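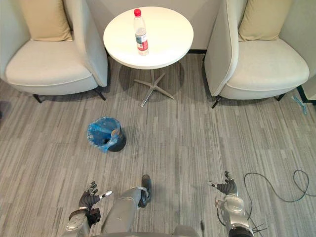
Seating area with side table and lined wastebasket, seen from the robot's own camera

The Midemano Code is a set of working rules for humanoid robots that carry out light tidying in offices, waiting rooms and similar places used by the public. It covers the handling of waste, bin liners and small items left on tables. It is voluntary and has no legal force. The current edition runs to 22 pages and was published in December.

Background

The code was drafted by Ullance, a firm that fits out shared offices, together with the robot maker Skelell. The lead author was Jeanine Timmermans, who had earlier written cleaning schedules for Ullance. Its 13 rules were first tried at Pop, a chain of meeting rooms, and the wording was changed several times after complaints that it was too long to be used on site. The name comes from the building in which the drafting meetings were held.

Floor and surroundings

Rule 1 asks that the working area be checked before a task begins. Loose cables, straps and bags should be picked up or moved to the side. Cables that belong to the robot must be tied close to the arm or leg where this can be done without limiting movement. Chairs may stay in place if the robot can turn between them.
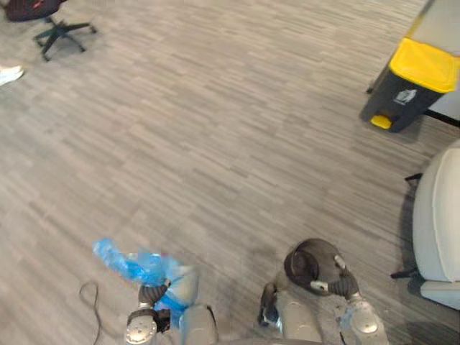

Blue plastic bag held in the left hand, with a pedal bin further back

Bin liners

Rules 4 to 6 deal with liners. A liner is held in one hand while the other is kept free to steady the bin. A robot should not shake a liner open near a person's face, and a used liner should not be carried over a table or seat. Before a new liner is fitted, the operator looks into the bin for anything left at the bottom. 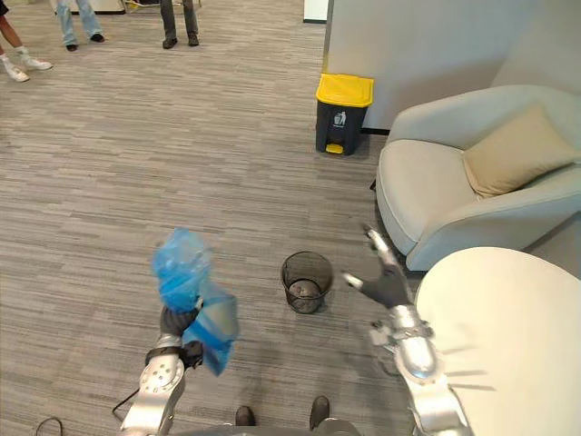
People standing nearby are treated as part of the working area. The code sets a distance of 200 centimetres for anyone who is not operating the robot, and asks that one named person has the stop control in hand at all times. Visitors may watch but must not reach past the arms. Feet are mentioned separately, as a robot of this kind can step back without turning.

Bottles and other items

Under Rule 9, a bottle is to be held upright over the middle of the opening before it is let go. The cap should be on. Bottles must not be dropped from above the height of the robot's knee, and glass is left to staff.

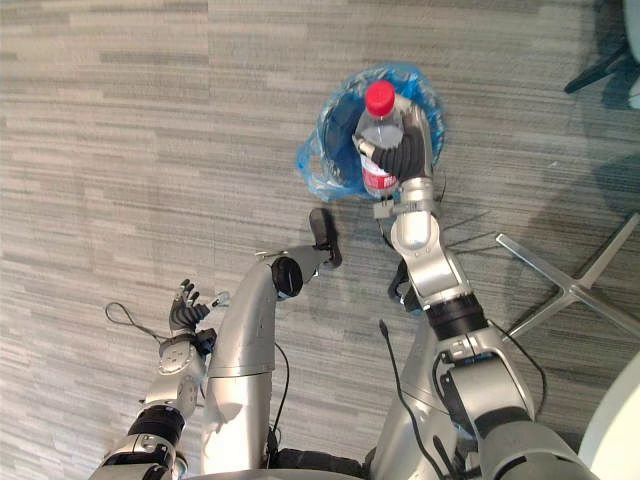 Capped plastic bottle held over a lined bin

Records

Each session is logged on a single sheet with the date, the operator and any stops. Sheets are kept by the site. Ullance last amended the rules on records on Jul 15, 2026, when the separate form for minor spills was dropped.

See also

Bin liner
Humanoid robot
Office cleaning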